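4. Before the arm takes over a task

This section is for shift leads and for the people who packed and sorted by hand until now. It applies to the Varico cell as set up by Laaksonen. Revised 13 April 2026.

The sales sheet says the cell "frees staff for higher-value work". Ask your manager what that work is, and get the answer in writing before step 1. We have left a line for it on the handover form.

4.1 Rehearsing a task

1. Open Drirska on the cell computer and load the simulated room.

2. Place the items your station handles on the virtual table. Include the awkward ones. A rehearsal with a single tidy object will pass and tell you very little.

3. Choose the item to be picked and the place it should go, then press Run.

4. Stop the run when the fingers are above the item. Look at it from the side as well as from the front.

Note: Drirska reports a score at the end of each run. The score covers the pick only. It does not count the minutes somebody spends laying things out again afterwards, and those minutes used to be part of nobody's job. 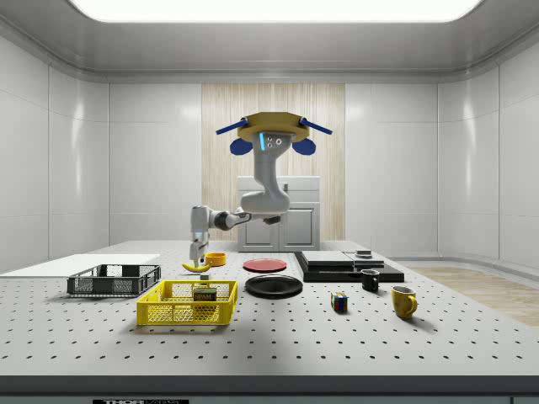

5. Repeat the run three times with the items moved. If two of the three fail, do not carry on to the real cell, whatever the launch date says.

6. Write down what failed in your own words. "Grip error" is what the software calls nearly everything.

Caution: A good rehearsal is no promise. Soft fruit bruises, labels peel and crates arrive bent, and the simulated ones do none of this unless someone has taken the trouble to set it up.

4.2 Who does what afterwards

At the Stundutau site the cell took over picking and left three new duties behind: clearing jams, refilling crates and watching the screen. None of them was in the original plan, and for the first month they fell to whoever stood nearest. Settle this early.

1. Name a person for each duty on each shift.

2. Allow time for it in the rota. Watching a machine is work - tiring work, too - and should be counted as such.

3. Keep one hand-picking bench in use. People lose the knack faster than managers expect, and the cell will stop at some point.

Caution: Do not use the cell's pick rate as a target for the bench. The two figures are measured differently and the comparison has already caused one grievance.

If the line on the handover form is still blank, go back to your manager before starting section 5.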